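Section 4: Setting up your sorting spot

You've unpacked the Fendley kit, read through the labels and picked a room. Now comes the enjoyable part! Section 4 covers laying out your surface and doing a first run with small items – the toys, wrappers, masks and odds and ends that collect in every household. Set aside an hour in the afternoon for it, while the light is still good.

Before you start

You will need the shallow box from the kit (or any low-sided box you already own), a wipe-clean cloth, the label sheet and a bag for rubbish. If you have the larger Cropper tray, the steps are the same, but allow a surface at least 79 cm long.

Note: A bed makes a very good sorting surface. It's wide, it's a comfortable height, and nothing small bounces off and rolls under the cooker.

4.1 Laying out the surface

1. Clear everything off the bed or table except soft toys. Big plush toys can stay, pushed to one side, where they make a handy soft edge.

2. Spread the cloth and smooth it from the middle outwards. Any pattern will do. A fruit print is cheerful, though small red items can be hard to spot on printed cherries, so run your palm over the cloth when you finish.

3. Put the box down with a long side facing you. Press each corner gently. If it rocks, move it to a firmer patch.

4. Leave a gap beside the box wide enough for both hands. Long thin things such as sticks go here, flat on the cloth, until you know whether they will fit.

Caution: Wipe-clean cloths slide on a smooth table. Clip the corners before you put any weight on them.

4.2 The first run

5. Tip out one drawer or one bag at a time. One really is enough to begin with!

6. Pick up whatever is nearest and place it in the box, on the cloth or in the rubbish bag. Don't stop to admire it (we know, we know).

7. Lay items in the box side by side with space between them. A pale box floor helps a lot, as every thread and crumb shows up.

8. Keep anything with ribbons or loops apart from its neighbours. Mask loops and toy ribbons love each other dearly and take ages to untangle.
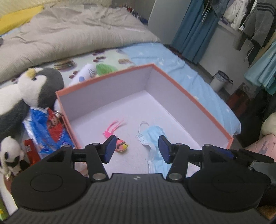
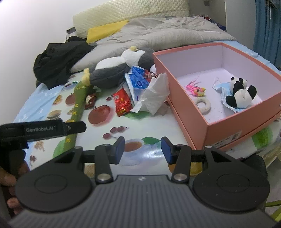
Oddur Ragnarsson wrote in after the last edition to say that step 8 should go further. He ties ribbons loosely before they go anywhere near a box, and he keeps face masks out of the toy box altogether, in a paper envelope of their own. We tried it, and it's a lovely improvement, so both ideas are now part of 4.3.

4.3 Fabric, ribbons and masks

9. Gather loose ribbons into one soft bundle and tie them with a short length of wool. Avoid rubber bands, which perish and stick.

10. Put unused masks in a paper envelope and write "masks" on the front. Used ones go straight in the rubbish bag.

11. Check small toys for loose seams. Anything that needs a stitch goes in the mending pocket, described on page 66.

Caution: Keep small parts and ribbons away from babies and pets while you work.

4.4 Finishing off

12. Empty the box and wipe the floor of it with a barely damp cloth. Grit and fluff settle in the corners, so go there first.

13. Return the items you are keeping and add a label from sheet 2. The Clorance labels peel off cleanly if you change your mind within a day or so.

14. Fold the cloth inwards, carry it to the bin and shake it out. Look for wrappers first – they cling to a glossy surface.

Note: Replacement label sheets are part number 255. Denise Furnival looks after spares and can also send the large-print version of this guide.

If the box won't close after step 13, take out the bulkiest toy and try again before moving on to Section 5, Stacking and storing.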